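Sunday shift: an open day at Prasora's robot hall

The sign on the door says Prasora in letters small enough that I walked past it twice. The building is a former carpet warehouse on an industrial street, with a tire shop on one side and a self-storage yard on the other. On an ordinary weekday it is closed to visitors. One Sunday in May the roller door goes up at ten in the morning and anybody who has signed up online can come in and look.

I had been expecting a show. Most robot demonstrations I have been sent to over the years come with music, a host with a headset microphone and a machine that waves. Prasora's open day has a folding table with name stickers, a coffee urn and a photocopied floor plan. The robots are working when you arrive and they keep working while you stand there.

The company rents out and programs two-armed machines for what it calls small handling: sorting, packing, kitting, the jobs that sit between a warehouse shelf and a courier bag. Its customers are mostly firms with a few dozen employees. They have too much repetitive work for the people they can hire and too little of any one thing to justify a custom production line.

The hall is divided into 13 stations by strips of yellow tape on the concrete. Each has a table, a pair of arms, a rack of computing gear and a laminated card saying what the job is. Visitors are asked to stay behind the tape and to keep bags off the floor. Other than that you are free to wander, and the staff at each station will talk for as long as you like.

The first few stations are the easy ones, and the staff say so. A pair of arms moves plastic tubs from one rack to another. Another pair stacks paperback books. The tubs and the books are rigid, they come in known sizes, and a machine that has measured one has more or less measured them all. Children liked the books. Most of the adults gave them a minute and moved on.

Station 6 is where the crowd thickened. The card on the tape read "Cords, box to box," and the job is as dull as it sounds. Power cords come back from rental equipment in a heap and have to be separated and moved over one at a time.

I stayed for most of an hour. It is hard to explain why watching a machine reach into a box of cable is absorbing, but there were a dozen people beside me who seemed to feel the same way.

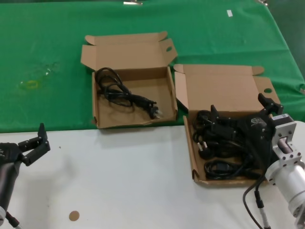 Cords are a good test for the same reason they are an irritating household chore. A book has six faces and it keeps them. A cord has no fixed shape at all. Two of the same model, from the same factory, will lie differently every time they are put down, and once there are several in a pile it can be very difficult to say where one stops and the next begins. Black on black makes it worse. The cameras have only shine and shadow to go on, and a loop that looks as though it belongs to the top cord may run underneath three others.

The engineer at the station, who has worked on cable handling for most of her time at the company, told us that picking up a cord is rarely the trouble. The trouble is picking up one cord. Close a gripper on a likely loop, lift, and you may bring the neighbours along. A person would shake them off without thinking. The software has to notice that the load is wrong, decide whether a wiggle will fix it, and if not, put the whole thing down and look again.

Civness is the name Prasora gives to the software that makes those decisions. It is the part of the business the company is proudest of and the part visitors can't see, apart from a monitor at the back of each station where coloured outlines come and go. The outlines show what Civness believes it is looking at. At the cord station they flickered a good deal, and the engineer said that was normal. The program keeps several guesses alive at once and drops them as better views come in.

It learned the task from people. For part of last winter, staff and a handful of paid trainees drove the arms by hand using a matching set of controls, repeating the same few motions until there was enough material to train on. The cord job took 1,518 recorded attempts. The engineer said the early ones were close to useless, as the operators were still learning how to feel their way through a tangle with a gripper that has no sense of touch worth mentioning. They kept the bad ones anyway. Some of what the system knows about giving up and starting over came out of them.

A man beside me, who runs a party hire business and had driven two hours to get here, wanted to know how fast it was. The answer was slower than a person. On a good run an experienced human will clear a box of cords in a fraction of the time. What the arms offer is that they can be left to it overnight. He wrote that down and asked what it cost by the month, and they went off to a quieter corner to talk about it.

After lunch, a sausage on bread from a barbecue set up in the loading bay, there was a short talk in the upstairs meeting room. It covered a project called Nepia, which so far is a stack of drawings and one half-built prototype under a sheet. Nepia is meant to be a station on wheels. The table, arms and computer would arrive on the back of a truck, roll through a standard doorway and be ready for work the same day. At present an installation takes the better part of a week, much of it spent bolting things down and measuring where they ended up.

Questions from the floor were mostly practical. Would it run on an ordinary wall outlet? Yes, if nothing else was on the circuit. Could it work beside people? Behind a light curtain, for now. A woman near the back asked what happens to the person who used to sort the cords. The speaker said that in most of the places they had installed, the cords hadn't been anyone's job. They had been piling up in a corner until somebody was told to stay late. He added that he couldn't promise it would be so everywhere. I thought it was a fair reply, though she didn't look entirely satisfied with it and I'm not sure I was either.

Back downstairs, the last row of stations belongs to Trurel, a smaller firm that shares the building and makes grippers. Its people had a long bench covered in old fingers and pads, some machined, some printed, many of them worn or snapped. Visitors could handle anything on it. I picked up a set that had gone through a season of packing seed packets and the edges were rounded like a river stone. A technician explained that wear is a bigger expense than customers expect, and that changing the shape of a fingertip by a hair will sometimes solve a problem that months of programming have not.

Trurel also let people try driving a pair of arms. The queue was long and each turn ran three minutes, timed with a kitchen timer. The task was to move a tea towel from one tray to another. I dropped it twice, and on the third go I managed to get it across with one corner dragging. The teenager after me folded it.

By late afternoon the crowd had thinned and the urn was empty. A count taped up by the front door had the day's attendance at 714, which one of the organizers said was a good deal higher than last year and more than they had name stickers for.

I went back to Station 6 before leaving. The engineer was sitting on a stool behind the tape with her shoes off, eating a mandarin and watching the monitor. She said they would run until five, then pack up the tables they needed the space from and leave the rest as they were for Monday's work.

Prasora plans to hold another open day in the spring. Registration is free, and parking is on the street.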